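Workshop tips: hand-held grippers, tag tracking, and the software end

Collected from the Jakell shop notes, mostly Vlasta's and mine. Short version of each. Add yours at the bottom.

Tag size in the config. Measure the black square, edge to edge, with calipers. White border doesn't count. Wrong size = every pose off by the same ratio and you'll blame the camera for a week. I did.

Print tags matte. Glossy ones wash out under tube lights and the detector drops them one frame in, one frame out. Regular office printer is fine, thick paper, flat backing, no wrinkles.

Fix exposure before you calibrate, then leave it alone. Auto exposure hunts every time you swing past a window. Write the number on tape and stick it on the case.

Mirrors. Biggest time waster in the house-type setups. Feature tracker locks onto stuff in the glass, and that stuff moves wrong. Mask the glass in the tracker settings or turn the feature weight down for that stretch. Dont just delete the run, check the drift plot first.
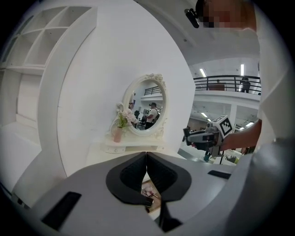
Vanity station, oval mirror, second gripper coming in from the right with its tag toward the camera.

Two grippers, two tag IDs. Sounds dumb. Garba ran up to 2,000 frames with both sides set to ID 3 and the solver happily made one gripper teleport across the room. Put the ID in the file name too.

Plain white walls give the tracker nothing. Start the map facing the busy side of the room, desks, railings, whatever has corners, THEN turn to the wall. Slow turn. If the map is lost go back to where you started, don't wave it around hoping.

Finger width. Zero it closed, then fully open, save both. Redo after changing pads, the rubber ones squash and your "closed" reading creeps. Our script (Grunier, in the tools folder) warns if the two values are too close together.

Clocks! Sync both units before the first take, not after lunch. If you forgot: bump the fingertips together once at the start and line up the width signals by hand. Ugly but works.

Flowers, cloth, anything floppy: keep it out of the map if you can. Rozália's trick is to map the room first with those things put away, then bring them back for the takes.

Planner limits. Before replaying a path on the arm, run the speed check. People's hands are quicker than you think. Scale time, don't clip the points, clipping gives you corners and the arm hates corners.

Log names: station, hand, take number. No spaces. No "final_new2".

Disk full at take 2,195 is a bad afternoon. Set the warning at half, copy to the Moriarty drive at lunch and check the copy opens before you wipe teh card.

Low batteries show up as dropped frames long before the light changes. Swap early.

More on replay settings when Jarmila sends me her numbers.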